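The Second Life of a Soda Can

Drop an empty can in the right bin and it may be back on a store shelf in 60 days. Few other things in the kitchen trash come around that quickly, and few are worth as much to the people who collect them.

In Clultby, a river town that once lived on its paper mill, cans now pay for a good part of the town's recycling program. Glass loses money there. Mixed plastic loses more. Aluminum brings in enough to cover the trucks and most of the fuel, according to the town's public works office, which took over collection when the last private hauler pulled out.

The cans go first to a sorting yard on Flalura Road. A magnet pulls out the steel. Aluminum does not stick to a magnet, so it is pushed off the belt farther down the line by a changing magnetic field. What comes out is pressed into bales, and a full trailer carries more than 2,000 of them in a good month, counting every trip.

From the yard the bales travel to Culent, a melting plant two counties over. They are shredded, and the shreds are heated to burn off the paint and the thin lining inside each can. Then they go into the furnace. The plant pours the metal into long slabs that are later rolled into sheet.

Melting old cans takes far less energy than making new metal from ore. The weak point is the house, where cans get tossed in with food scraps or bagged up with the garbage. Clultby found that about half of its cans never reached the yard. A small deposit helped in Xolalpa, the next town upriver, where the return rate went from 60 percent to 70 after stores began taking empties at the door.
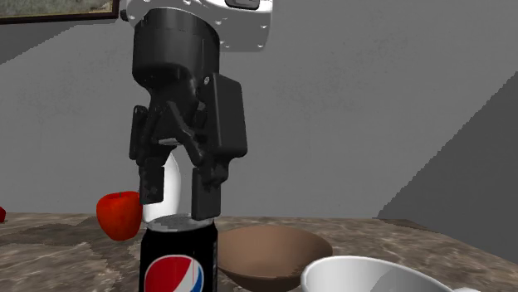 A black soda can on the counter, with a red apple, a brown bowl and a white cup.

Clultby is looking at a deposit of its own, though grocers there worry about floor space and sticky bins. The town has asked residents for a few simple things in the meantime. Empty the can. Leave the tab on. Do not crush it flat, as flat cans tend to slide in with the paper. And keep it out of plastic bags, which jam the belts and can shut the line down for most of a morning.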